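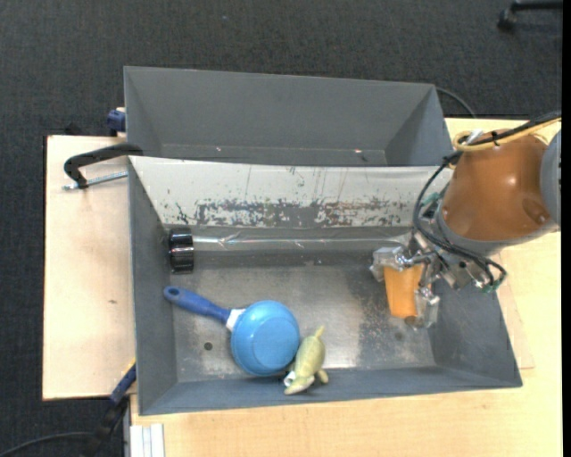 One customer asked us last January whether a tackling sled is still worth the money when most clubs do less contact than before. We think yes, if the sled is the right weight for the players who push it. The Kamel two-man sled was made with this question in mind, and on this page we try to give all the details a coach needs before ordering.

## Kamel two-man sled, by Sokari

The Kamel is a training sled for American football. Two players can work on it side by side, or one player can work alone on the left or the right pad. It is used mostly for blocking drills and for the first steps of the offensive line, but the pads can also be changed for the tackling version, which is rounder and reaches lower to the ground.

The base is a welded steel frame on two runners. The runners are bent up at the front and at the back, so the sled does not dig into soft grass when players lift it. On artificial turf please fit the plastic runner covers. They are included, and they go on with four screws each.

### Measures and weight

| | |
|---|---|
| Weight without pads | 122 kg is the older model; the present one is lighter, see the note |
| Order number | 422 |
| Pad height | three positions |
| Players | one or two |
| Price | £1,306 including pads |

Note on the weight: we are still correcting the old catalogue, which gave the figure for the former frame. The exact weight of the present model is printed on the delivery paper. If you need it before you order, write to us and we will send it.

### The pads

Each pad has a foam core and a strong cover with a zip at the back. The cover can be taken off and washed by hand with mild soap. Do not put it in a machine, and let it dry completely before you close the zip again. Spare covers are sold in pairs in navy, black and red.

The pad arms have a spring inside. When a player hits with good body position the arm moves back and up a little, and when he comes in too high it hardly moves. Younger players understand this quickly, often after one or two tries.

### Assembly

You need two people and a 13 mm spanner. First bolt the uprights to the base, then the arms, and hang the pads last. Tighten all bolts again after the first training session, and once a month during the season.

### Delivery

The sled is sent on a pallet from our store in Cillgate. The driver brings it to the kerb only, so please have some players ready to carry. Orders above £400 are delivered free on the mainland. For islands we ask for the address first and then give a price.

### Goes well with

- Likusent agility bags, set of five
- Kamel tackling pads, pair
- Rain cover for two-man sled

Prices on this page were last checked on April 24, 2025.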